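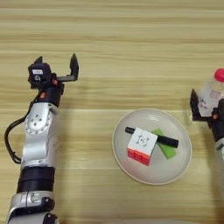

Search this site Enter keywords Go

One dish, one clear table: Volside falls for a very small tidy-up

March 16, 2018

If your table collects odds and ends the way mine does, you're going to love what has caught on at the Volside study rooms this spring. It's called One Dish, and it is as simple as it sounds. Each of the 65 tables gets a shallow white dish, and all the little stuff goes in it – markers, sponges, puzzles, keys, whatever would otherwise wander off across the wood.

Shayne Partington, who runs the rooms, started it in September with a stack of dishes from her own cupboard. "I was finding markers under the radiators every night," she told me. "Now I find them in the dish, and I go home on time!"
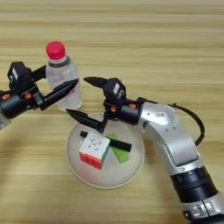
A puzzle cube, a black marker and a green sponge share the dish, with a red-capped bottle of water close by.

Bottles are the one exception. They stay out of the dish and stand on the bare table, caps on. Partington tried it the other way for a week and had tipped bottles all over the place.
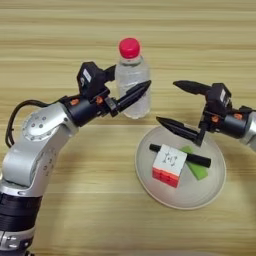 She also asks people not to stack things too high, though a cube perched on a sponge seems to be allowed. The sponges are there for wiping down before you leave, and the puzzle cubes are for anyone who needs a break from the books. I lost 20 very happy minutes to one and solved a single side.

The idea is spreading, too. The reading room in Sitberg has ordered 636 dishes for its own tables and the school next door, and Vasilis Kneževič, who teaches math there, can't wait. "My students will fill them in a day," he said, laughing. "Mostly with erasers."
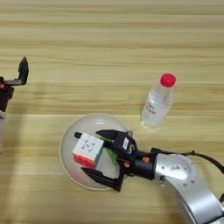 AROUND TOWN / Study Rooms

Want to try it? The Volside rooms are open to everyone, and you can bring your own dish if you have a favorite. Partington would love some with a bit of color.

3 comments

tableseven: Been using mine since the fall and I haven't bought a new marker once.

Marge in Sitberg: Does a mug count as a dish? Asking for my kitchen counter.

pdk_88: The cube at the window table has a sticky corner, please send help

Recent items
Gralludo bakery adds a second oven
Kırmızıgül garden opens its gates early
Book swap brings in 1,134 paperbacks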